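Making Pillar Candles at Home – Session 4 handout
Surfaces, drips and finishing

Welcome back! By now everyone should have at least one pillar out of its mould, and I have been looking forward to this session since we started. Pouring gets all the attention, but finishing is where a lump of wax becomes something you want on your own table.

What you need on the bench

Your pillars, a soft cotton cloth, an old pair of tights, a plastic scraper (a worn-out bank card is lovely for this), kitchen paper, and a baking tray you don't mind losing. Souad Saber has kindly left a box of offcuts by the sink, so practise on those first. Please keep metal blades in the drawer.

Trimming the seam

Work from the base upwards with short strokes, turning the candle as you go. Paraffin shaves cleanly. Beeswax drags a bit, and a soy blend will crumble if you hurry it – go slowly and it behaves. If the candle rocks when you stand it up, warm the baking tray over a pan of hot water and rotate the base on it for a few seconds. Check it, then do it again if you need to. Two short goes are far better than one long one!

Polishing

Tights first, then the cotton cloth. The nylon picks up dust and fingerprints and leaves a low sheen that I love on ivory and cream shades. Pale wax shows everything, particularly low down where we all grip it, so look closely at the bottom couple of centimetres. Small brown specks on the surface will usually rub away. Specks under the surface came from the pouring jug, and the cure for those is a cleaner jug next time.

The tabletop

Wood and candles look wonderful together, and most of us will end up putting one on the other. So it is worth learning to read what you find there. 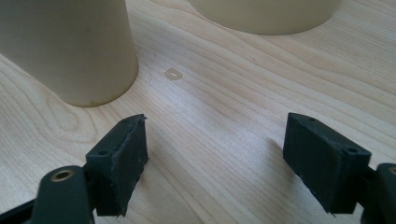 Fig. 3. Two cream cylinders and a small amber droplet on pale wood.

Before wiping up any drop like the one in Fig. 3, ask yourself what it might be. Wax, fragrance oil, honey and varnish can all make a small glossy bead, and they want different treatment. Touch the edge with a cotton bud. If it smears, lift it with kitchen paper, blotting inwards, and never rub along the grain. If it is firm, leave it to harden fully and ease it off with the plastic scraper held almost flat. Fragrance oil is the urgent one – it can soften a varnished finish if it sits there for long.

Marwa Ouazzani asked last time whether ironing wax out through brown paper works on wood. It does on cloth, and beautifully. On a varnished table I would leave the iron in the cupboard, as heat can turn the finish cloudy.

For next time

Finish both pillars and let them rest for 2 days somewhere cool. Bring them wrapped in tissue, with a note of the wax you used and the size of the wick. Mine is still the Penura blend from the first session, if you want to compare. Read pages 9 to 14 of the course booklet too. We'll be doing test burns, 60 minutes each, so bring a heatproof plate and something to drink.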